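Fenus Records Bulletin: Which Pens May Be Used on Permanent Forms

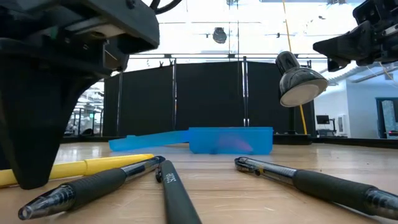

Four writing instruments on a light wooden tabletop.

The revised marking rules for paper records take effect in September. They apply to the Hovano and Cidton offices and to any form that is later sent to the Chauke store for long-term keeping. Forms that are thrown away within the same year are outside the rules, and so are desk notes, envelopes and draft labels.

The present rules were written when nearly all forms were filled in with one kind of ballpoint. Since then the offices have bought gel pens, fiber-tip pens and rollerballs, often in the same order, and the Chauke store has been receiving folders in which three or four inks appear on a single sheet. Some of these inks have held up well. Others have faded or spread into the paper, and a few have marked the facing page.

A review of 736 folders was finished on 7th May. Each folder was opened and every handwritten entry was read under normal room light at arm's length. An entry was recorded as weak if a second reader could not read it without tilting the page or using a lens. Weak entries were found in 232 folders. The cause was noted where it could be seen, and the three main causes are given here in order of frequency.

Fading. Most of the faded entries were in colored ink, chiefly red and light green. Dye-based inks lose strength in light, and the loss continues slowly each time a folder is left open on a desk. Black and dark blue entries in pigment ink showed little change, including those in the oldest folders.

Transfer. Fresh gel ink can print onto the facing sheet if the folder is closed too soon. Transfer is worst on coated paper, where the ink sits on the surface and dries by evaporation alone. On plain uncoated stock the same pen is usually dry enough to handle in well under a minute. Transfer also occurs with plastic sleeves – the softener in some clear sleeves lifts ink and toner over a period of years.

Feathering. Fiber-tip pens put down more ink than the lighter papers can hold. The line widens along the fibers, and small figures close up. An 8 and a 6 written in a narrow column become hard to tell apart. The problem is one of pen and paper together, and a pen that feathers on the thin log sheets may be perfectly clean on card.

From September, permanent forms are to be filled in with black or dark blue pigment ink or with a black ballpoint whose refill is marked as suitable for documents. Gel pens are allowed if the ink is pigment based. Fiber-tip pens are allowed on card and on the outside of folders only. Pencil remains the correct choice for shelf numbers and for any mark made on an original that came from outside the company. Red may still be used for checking marks on drafts, which are not kept.

Corrections follow the existing method. Draw one line through the wrong entry so that it can still be read, write the correct entry beside it, and add initials and the date. Correction fluid and tape are not to be used on a permanent form. Both tend to crack or lift when the sheet is bent, and the scanner reads the edge of the tape as a line.

Offices may use up their existing stock on short-term papers. The Chauke store holds 2,000 refills of the approved black type and will send them out with the normal supply runs, so separate orders are not needed. Requests should state the barrel type in use, as the refill fits only the standard long barrel.

To test an unlisted pen, write a line of figures on the form stock in question, wait 5 minutes and rub the line once with a clean dry finger. Then touch one end with a damp cotton swab. If the line smears in either test, the pen is not to be used on that form. Keep half of the test strip in a closed drawer and tape the other half inside a sunny window for a month before comparing them. This last step is slow – it can be left out for any ink whose maker states that it is pigment based.

The full list of approved pens, with the matching paper stocks, will be posted on the records page of the Fenus site and printed inside the lid of each new box of form sets. Folders already in store will not be rewritten. Weak entries are being copied by hand onto a typed slip, which is placed behind the original sheet and noted on the folder cover.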